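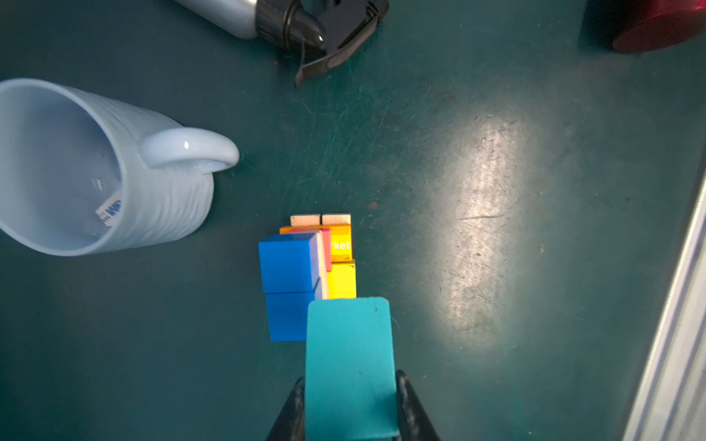

RIIHIMÄKI, August — The Teltitwood toy library lent out 600 sets between spring and the end of July, up from 200 in the same months last year. Most of the growth came from families using the Vaswood branch, which now opens until 7 p.m.

Wooden blocks are still the most borrowed item. We replaced 36 worn sets with grant money and moved the older ones to the play corner. Puzzles with missing pieces were withdrawn.

Johannes Botha finished the new lending records in June. Late returns have dropped, but the reminder letters go out only in Finnish and several parents have asked for English. We plan to add it this fall.

The Fikatetti order is behind. Almost 20 storage crates were due in July and the supplier now says September — until then some sets stay in cardboard boxes. The cost has not changed.

We ask to move the unspent travel money to shelving at Vaswood. A revised budget is attached.

Veikko Vuorinen
Teltitwood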